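22nd February

# The Great Cloth Sort

I've been meaning to do the cleaning cupboard since December, and this week it finally got its turn. Every cloth, duster, rag and mystery square of fabric in the place came out, went through the wash (two loads – I'm a little ashamed) and got looked at properly before it was allowed back in. I ended up keeping 70, which still sounds like a lot, but I use them for everything and I'd sooner grab a fresh one than stand there rinsing the same sad rag all morning.

A few of you asked after the last kitchen page how I decide what stays. I go by feel, mostly. If it still grabs when I rub it between my fingers, it stays. If it slides around like a shirt, it goes in the garage bin for oily jobs. Stains don't bother me at all. Holes do.

The notes that go with this page are kind of long, so get a coffee.

## What came out of the cupboard

**The Brisa pack.** I bought these in bulk when we moved in and they've been good to me. They came in four colors and I had a whole system (one color for the bathroom, one for the kitchen, and so on) that lasted maybe two weeks. The yellow ones faded the fastest. Still soft, though, and they dry in no time over the tub.

**The waffle towels from Perkdale.** Perkdale is the little homewares place by the train station, and I can't walk past it without buying a dish towel. Waffle weave is wonderful for glasses and pretty bad for anything sticky. I kept the big ones and cut two of the worn ones into quarters for the shoe box.

**Old T-shirts.** Everyone has these! Mine get cut along the side seams, sleeves off, and the front and back make two decent rags. I don't hem them. They curl up at the edges after a wash and I've made my peace with it.

**The Vasylenko linens.** Not really cleaning cloths – they're proper linen napkins that got demoted after a beet salad incident. I tried everything on those spots. They're terrific on windows with a splash of vinegar, and much nicer to hold than paper.

## The gray ones

My favorites. I was late to gray because I thought it would look gloomy hanging on the rail, but it hides everything and it goes with whatever color the kitchen happens to be that year. These have a fuzzy face with wavy lines running across it, a little like sand after the tide has gone out. I'm convinced the ripples help with crumbs. I have no proof of this.

I wash them at a low setting with no softener (softener makes them slick), and never in with towels, or they come out wearing everybody else's lint.

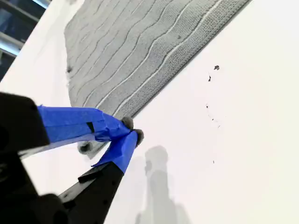

*Gray cloth on bright white, wavy lines and all, with one corner in a good firm pinch.*

## Folding and putting back

I fold in half, then in half again, and stand them up on their folded edge so I can see every one without digging. Stacks look lovely for a day. Then you pull one from the bottom and the whole pile comes with it.

Each row in the drawer holds 10 if I don't squash them. The dividers are from an Urkormont drawer set I found at a yard sale, still in the plastic. They were a touch too long, so I trimmed the ends with kitchen scissors and now they wobble a bit at the back. Fine by me.

Next up is the shelf over the washer, where I keep the jars of clothespins and a bottle of something blue that lost its label. I'll put up another page when it's done, probably with more before-and-afters this time if I remember to take the befores.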